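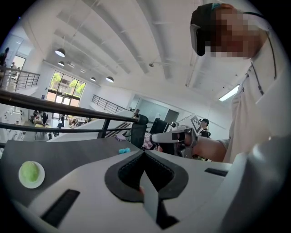
A small plate on a dark gray table.

Kitchen and Counter Help Wanted, Plinduner Tea Room, Milton

Plinduner is hiring two people, one for the kitchen and one for the front counter. Both jobs are year-round and start in April. We serve breakfast, lunch and tea, and we close in the late afternoon, so there is no night work in either job.

The pay is $700 a week before tips for a four-day week. Tips are pooled and split by hours worked, with the kitchen and the counter getting the same share. After your first full year you get a payment of $1000, and again each year after that. It is paid in one amount with your regular check.

Kitchen job

You would work under Illia Pasichnyk, who runs the kitchen and writes the menu. The morning shift starts early. Most of the baking is done before we open and the rest of the day goes to soups, sandwiches, steamed buns and small plates. You will weigh and mix doughs, shape buns and rolls, wash and cut produce, portion fillings, label and date everything that goes in the walk-in, and help put away deliveries. The flour comes in heavy bags and you need to be able to lift them, or ask for a hand and use the cart.

You don't need a culinary degree. You do need some time in a working kitchen, paid or not. School cafeterias, church kitchens and camp kitchens all count. If you have never made steamed buns, Illia will show you. What he cannot fix is a person who doesn't clean as they go.

Everybody in the kitchen washes dishes, including Illia. We have a machine for plates and cups. Sheet pans, steamer baskets and stock pots are done by hand.

Counter job

The counter person greets people, takes orders, makes tea and coffee, carries plates, clears and wipes tables, and runs the register. You will also answer the phone and write down orders for pickup. On busy mornings the line goes out the door and you will be on your feet the whole shift. On slow afternoons you will refill tea tins, fold napkins and wipe down shelves.

You should be comfortable talking to strangers and able to make change without the register telling you how. You will need to learn the tea list, which is long. We give you a printed copy and time to taste your way through it during paid hours. A lot of our regulars are older and some are hard of hearing, so please be ready to speak up and repeat yourself kindly.

Customers ask about allergens every day. If you are not sure what is in something, you go back and ask the kitchen. We do not guess.

Schedule

Shifts are set a month ahead and posted by the back door. You can trade with a coworker as long as both of you write it on the sheet. Both jobs include one weekend day. We are closed on major holidays and for a short break in the summer, which is paid.

What we provide

A meal every shift, plus whatever tea you want. Aprons, washed by us. Non-slip shoes are required and we pay back the cost of your first pair once you bring in the receipt. Paid sick time starts on your first day. We help with the cost of the food handler card if you don't have one yet.

There is parking behind the building. The lot fills up early on market mornings, and on those days people usually park by the library and walk over. The bus stop is across the street.

What we ask of you

Be on time. Call if you are going to be late. Keep your phone in your bag during service. Tell us when something is broken, even if you broke it. You need to be legally able to work in the United States and old enough to use the slicer, so these jobs are for adults only.

English is the main language on the floor. Illia also speaks Ukrainian, and if that is easier for you in the kitchen, that is fine with him.

How to apply

Come in and ask for an application, or leave a letter at the counter with your name, phone number, which job you want and where you have worked before. A resume is fine but a short letter is enough. Please don't come during the lunch rush. After 2 p.m. is best.

We will call everyone who applies, whether or not we have a place for them. If we'd like to go further, we will set up a short talk and then a paid trial shift, normally on a Friday. You will get lunch and be paid for the full shift even if either of us decides it isn't a match.

Please bring the names of two people we can call. They can be former bosses, teachers or anyone else who has seen you work, but not relatives.

Applications are open until both jobs are filled. The sign in the window will come down when they are.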